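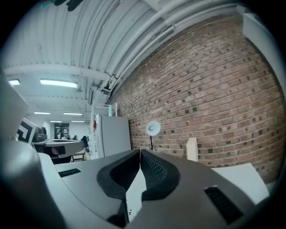 Red brick, with the darker ones scattered through

From: Parveen Minhas
To: clemus-writers
Re: Re: the lift piece for March

Hello all,

Thank you for all the kind notes about the last issue, and sorry I've been slow, it has been one of those fortnights. I did read every draft (some of them twice, on the bus, laughing out loud like a fool) and I'll get to the others in a separate message or we'll be here all night.

On the lift piece:

> I've got it down to 471 words but I think it's lost something.
> The premise is that Itden library's lift has been out of order
> so long it has been given tenure. Should I keep the bit where it
> supervises 30 doctoral students, or is that one joke too many?
> Also, does anyone mind if I use the real name of the lift firm?

Keep the doctoral students, please! It's my favourite line in the whole thing, and I'd happily lose the paragraph about the stairs to make room for it. The stairs being jealous is funny enough, but it pulls us off into another story just when we've settled into this one. What I love about the piece is how seriously everybody takes the lift — the Dean thanking it for its service, the warm applause, the lift failing to attend its own dinner. Stay in that very straight voice all the way down and it will be lovely.

I do mind about the real firm, I'm afraid. Call them Raltel, as we did in the vending machine story, and then regular readers get a little nod as well. The same goes for the Dean, who should go on being Professor Sharifi as always. We've managed over 200 issues of Clemus without an angry letter from a solicitor and I'd like to keep it that way.

One tiny thing. In the second paragraph you say the lift has published 3,000 papers and further down you say it has never published anything. I rather like both, but pick one. I'd go for nothing at all, with a quote from a colleague calling its silence "a major contribution to the field".

Could I have the new version by teatime the day before we go to print? Headlines can wait, we'll do those together over biscuits as usual, and if anyone has a better one than "Lift Gets Chair" do bring it along.

With love and a cold cup of tea,
Parveen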